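Prellia Owners Club, Sukgate Chapter
Minutes of the December general meeting

Called to order at 7 p.m. in the upstairs room at Wattanapong Motors. Nghĩa Mai in the chair. A quorum was present.

1. Minutes of the previous meeting
Approved with one correction. The spring rally starts at the dealership, not at the fairgrounds.

2. Sales report
Nghĩa Mai read the dealer's year-end numbers. Prellia registrations in the state came to 839, down 14 percent from the year before. The sedan took most of the loss. The wagon was up slightly and the coupe was flat. Members discussed whether the drop came from the price increase on the sedan or from the Skukutex crossover, which went on sale in the summer. No agreement was reached. The dealer expects the sedan to stay on the order sheet for one more model year.

3. Parts supply
Door seals and rear wiper motors for the first-generation wagon are still on back order. Wattanapong has offered to place a group order if the club commits to 20 seal sets. So far 14 members have signed up. The list stays open until the next meeting. Payment is due when the order is placed, and the dealer will not take returns on opened sets.
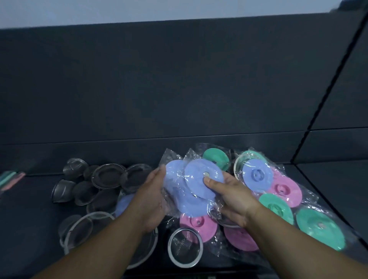
Question from the floor: Will the seal sets for the wagon also fit the sedan?

The front pair will fit. The rear doors on the sedan are shorter and take a different part number, so sedan owners should wait for a separate order.

4. Spring rally
The route will be the same as last year except for the bridge detour on the county road. Entry fee remains $20 per car. Cars from other makes may enter but will park in the lower lot. A motion to add a class for the Skukutex crossover was made and seconded. Motion failed, 7 in favor and 14 opposed.

5. Newsletter
The printed edition will end after the next issue. Members who want a paper copy after that should tell the chair.

6. Other business
A member asked for space on the web page to list used cars for sale. Approved, members' cars only. Listings come down after two months unless renewed.

Recall letters for the coupe's fuel pump have started to arrive. Owners who have not received one should call the dealer's service desk with their VIN.

Adjourned at 8:20 p.m.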